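Zunley review: a news reader that shows you who owns the paper

I have been a newspaper person all my life (my grandmother read hers with a pencil in hand, and I suppose it rubbed off), so when a friend on my street told me about Zunley I signed up the same evening, before the dishes were done. It's a news reader for your phone or laptop. You pick your papers and it puts their opinion pages side by side, and next to every column there's a small panel telling you who owns the outlet, what else they own, and whether the writer has appeared on the same subject before.

That last part is what I've come to love. I read a very stern column in August about how the press should treat small-town protests, and the panel showed me the same writer had argued just about the opposite a couple of years earlier. People are allowed to change their minds, goodness knows I have! But I liked knowing, and I went back and read both pieces over my coffee, and the older one was better.

The catalog stands at 1,219 outlets as I write, with big national papers, weeklies, and a good many little community and ethnic newspapers that I had never come across before. I've added five of those to my morning list. One is a twice-monthly paper that runs long letters from readers, some of them furious, and the editor answers every one.
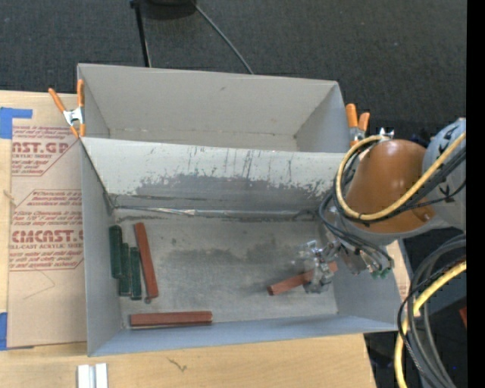

Does Zunley tell you which papers to trust?

It leaves that up to you. There are no scores, stars or colored labels, only the ownership notes, the writer's past columns and a link to any correction the paper has printed.

I'll admit I wanted scores at first. I used Grondivow for most of last year, and it gives every paper a grade, and I got so used to glancing at the grade that I stopped reading the smaller print. With Zunley I read more slowly and I argue with the screen more, which my husband has noticed.

Now for the grumbles. Search is poor. I typed in the name of our county and got 3,072 results, most of them from a different county in a different state, with no way to narrow them down except by month. The text is small on a phone, and the setting to make it bigger is tucked away under "Account," of all places. And coverage of local radio is thin, so if your town lost its paper years ago and the radio station is all you've got left, you may be disappointed.

The price is $89 for a year, paid up front. That made me swallow a little, and you do still need your own subscriptions for papers behind a paywall. Nirkora is cheaper and has a nicer search, but its ownership notes are a line or two at best, and I found a couple that were out of date.

I've renewed for a second year, and I've asked them very politely to move that text size button.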